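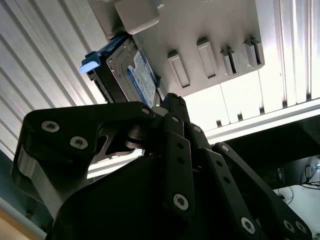 Fig. 1. Gripper and 3.5-inch hard drive at the mounting panel.

Passage planning report, Mingxuan Mao

Our route software, Zemby, gave 124 nautical miles for the August delivery of the sloop Ruda and promised a favourable current for most of it. I doubt that. Afonso Prata's log shows about four hours of fair tide, then wind on the nose until Monday morning. Zemby also assumed we'd motor at full throttle, and no skipper I've met does that overnight. I wouldn't trust its arrival times without a paper tide table beside them.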